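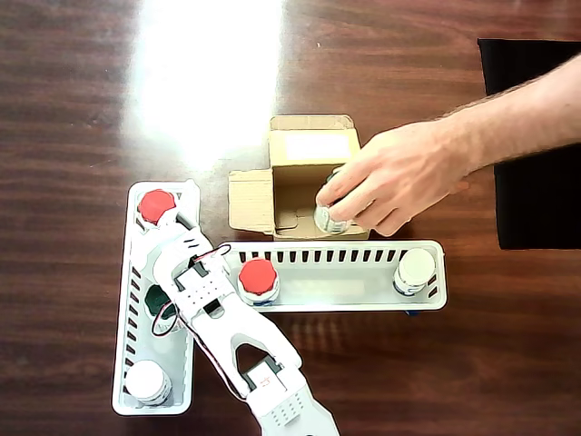 Bottle and box, by hand. The arm stays over the baskets.

Small thread about a fault we had with the bottle sorting arm at Drendness. I write it because I searched for the same problem and found very little.

1/ The job is simple. The arm takes a bottle by the cap from a white basket and puts it into the cardboard box. On Monday it began to close the gripper too early, above the cap, and then it carried air to the box.

2/ First I blamed the caps. Wrong. Then I blamed the light on the table. Also wrong, but I lost 2 days with it.
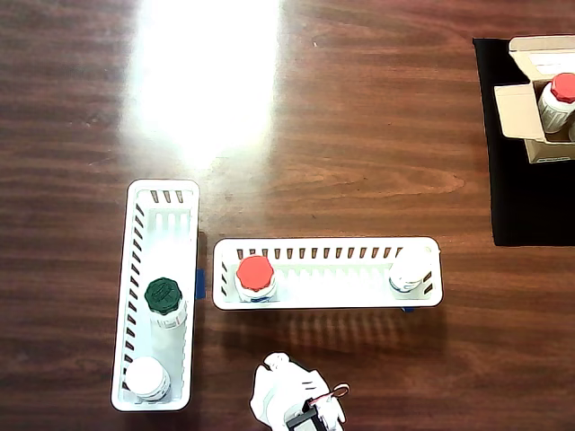

Gripper low at the table, baskets in the L layout.

3/ The log helped. The elbow motor reported position 259 when we commanded 200. The software saw no error, as our limit for the alarm was set to 1000. My mistake, I copied it from an older project, Fluneck.

4/ More serious: with such a limit the arm can push against a hand and no alarm comes. Please check this value before you let people reach near the arm. 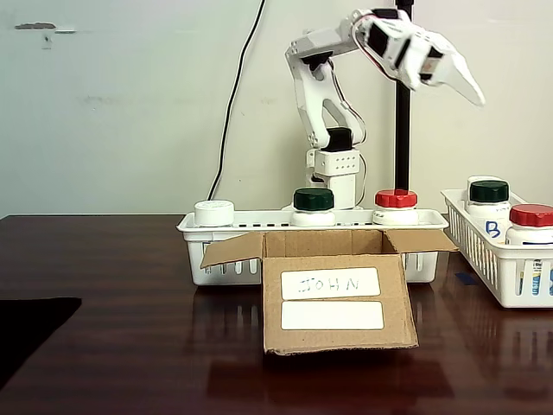
Open gripper, box in front with the JOHN label.

5/ We lowered the limit and calibrated the elbow again. I still don't know why the position moved. If somebody has seen this on a small servo arm, please write me.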